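6.2 Laying out the table

This section covers the work table at the back wall, position 218 on the Zapata floor plan. It assumes that the table has been leveled and wiped down as described in section 6.1. The layout is the same for every shift. Changes to it go through Emiliano Salinas.

Items are divided into two groups. Standing items stay on the table all day and have fixed positions. Loose items (gloves, footwear, cloths) are brought to the table one at a time and put away in the black basket.

Standing items

1. Clear the table completely before starting. Wipe the surface with a dry cloth. Do not use solvent on the pale top; it leaves a dull patch that cannot be polished out.

2. Place the red tool case flat against the back wall, near the center, long side and latches facing forward. Both latches must be closed.

Caution: Check both latches before lifting the case by its handle. With one latch open the lid can twist, and the contents will fall out on the low side.

3. Stand the extension cord box directly to the right of the case. The two should touch or nearly touch. Keep the flaps closed and turn the white label to the front so that the barcode can be scanned without moving the box.

4. Place the blue L-shaped block to the left of the case.

5. Lay the screwdriver horizontally between the bottle position and the block, handle to the left.

6. Lay the red-handled tool in front of the bottle, closer to the front edge of the table, shaft pointing up and to the right.

7. Stand the water bottle at the left, near the back wall, cap on. Keep it clear of the cable grommet.

Note: The grommet hole is an opening in the tabletop. Small bits and screws set down near it will end up on the floor – use the Deltlow magnetic dish for these.

Loose items

8. Set the black basket at the right side of the table, in front of the standing items. Empty it before each round.

9. Bring one item to the table. Lay gloves flat, fingers to the left and cuff toward the basket. Handle footwear one shoe at a time.

10. Check the item for holes, loose stitching and grit. On knit shoes, look along the stitching at the opening as well as the mesh on the sides.

11. Put the item in the basket. Gloves go in first, shoes on top.

Figures for steps 2 to 11

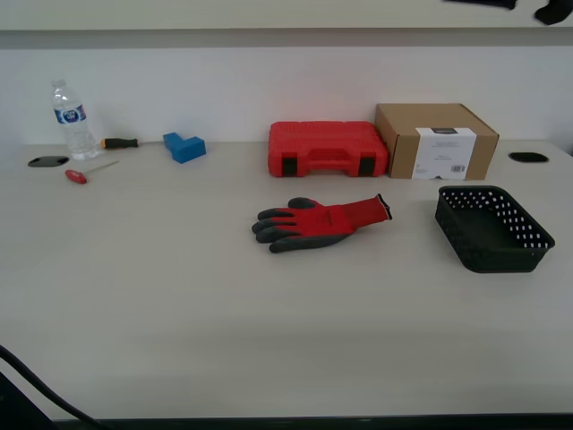
Fig. 6-1. Tools, bottle and blue block to the left of the red case 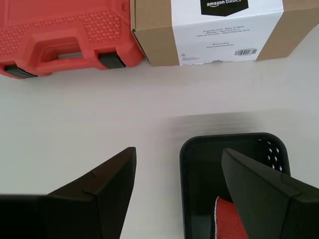
Fig. 6-2. Red case and cord box side by side, label to the front

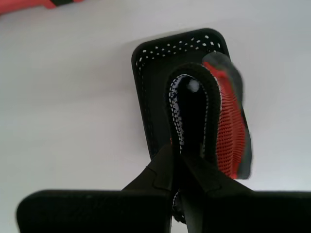
Fig. 6-3. Knit sneaker, red mesh side

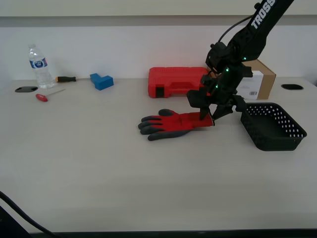
Fig. 6-4. Red glove lying flat, cuff toward the basket

6.3 Checks and common faults

Carry out these checks at the end of each round, and again on Thursday before the stock count.

Barcode does not scan. The box has been turned or pushed behind the case. Repeat step 3. If the label is torn, order a replacement from Skemitico and keep the old box in use until it arrives.

Case will not sit flat. Look for a screw or a piece of cord under it. Do not press down on the lid.

Basket slides when loaded. The tabletop is dusty. Empty the basket, wipe the surface and set it down again.

Gloves come back damp. Do not put them in the basket with shoes. Hang them on the Skovholm rack overnight and check them the next morning.

Note: Singles (one glove, one shoe) are kept for 6 weeks and then discarded. Maximiliano Sepúlveda holds the list. Write the size and main color on the list, and add the shelf number if the item has been moved.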